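Ondgate Residents' Association
Minutes of the General Meeting
March 16, 2021

Present: 32 members, plus the secretary. Apologies had been received from two households on the north side. The meeting opened at 7:05 p.m.

1. Minutes of the last meeting
The November minutes were approved with one correction. Under Parking, "Pistby Road" should read "Pistby Lane."

2. Matters arising
The streetlight at the bottom of Pistby Lane has been repaired. The one by the bus shelter has not. The secretary has written to the town twice and will write again, this time with the pole number.

The lost bicycle reported in November is still in the shed. If it is not claimed by the end of the month it goes to the thrift store.

3. Money
Balance in the account: $500. Dues have been paid by 67 of 188 households. Members felt this was low for the time of year. A reminder will go out with the next newsletter, and the dues slip will be printed on its own page so it can be torn off.

The bill from Žukauskas Printing for the winter newsletter has been paid. They have offered the same price for spring if the copy reaches them a week earlier than last time. Agreed.
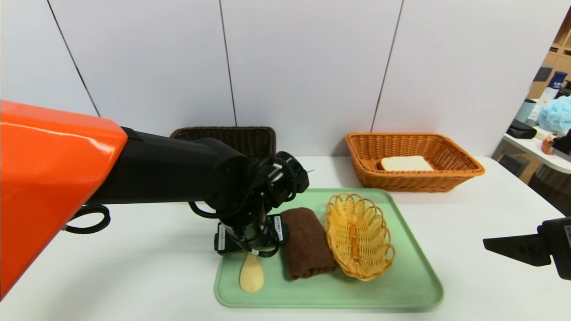

4. Drainage on Clumesia Court
Water is still standing at the low end of the court after heavy rain. Members living there said it reached the second garage in February. The town says the grate belongs to the developer, and the developer says it was handed over with the road. One member has a copy of the handover letter and will bring it to the secretary, who will send it to both.

In the meantime, residents are asked to keep leaves off the grate. A request to buy sandbags out of association money was put to the vote and lost, 11 to 14, the rest abstaining.

5. Speeding on Pistby Lane
The town will lend us a speed sign for two weeks. There was some discussion of where to put it. Outside the school fence was preferred, with the hill as second choice. A member asked if the readings would be shared with residents. The secretary will find out.

6. Spring potluck
The potluck will go ahead outdoors on the green, with households at separate tables. No rain date has been set. The association will provide tables, trash bags and water. Everything else comes from members.
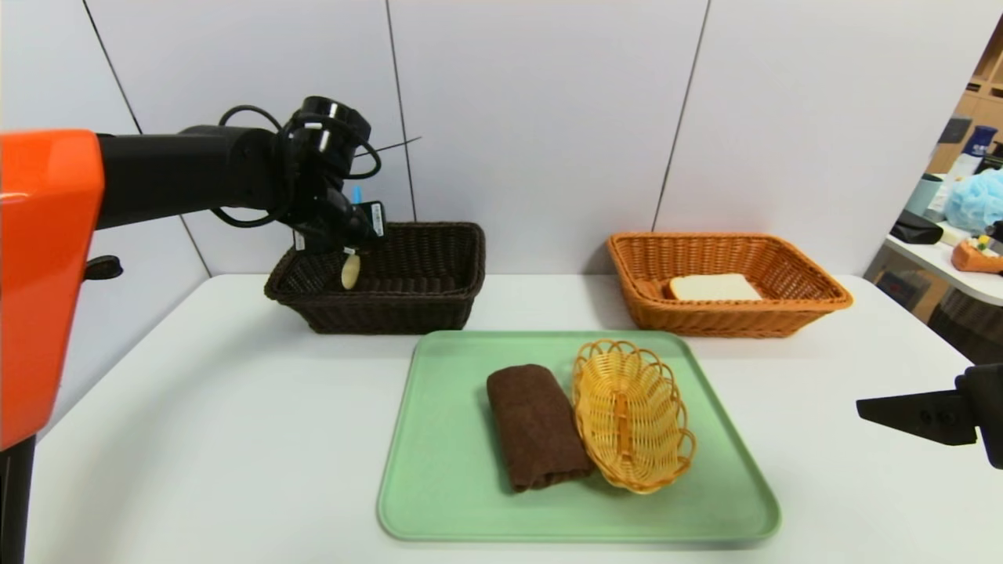 Last time there was too much dessert and hardly anything to go with the soup, so this year there will be a sign-up sheet in the shelter. Even-numbered houses are asked to bring a main dish and odd-numbered houses a side or a dessert. Bread should come in something with sides, and a dark woven basket like the one shown would do well. Please put your house number on the underside of anything you want back. Three dishes from the last potluck are still in the shed next to the bicycle.

Requests for the grill should reach the secretary before the sign-up sheet comes down. There is one propane tank, and it is half full.

7. Any other business
a) Dog waste on the path behind Clumesia Court. A second bin was suggested. Cost to be looked into.
b) The notice board door sticks. A member offered to plane it.
c) A request for quieter leaf blowers before 9 a.m. was noted. No vote was taken.

8. Next meeting
Date to be posted on the notice board. Items for the agenda should be left in the association mailbox.

The meeting closed at 8:40 p.m.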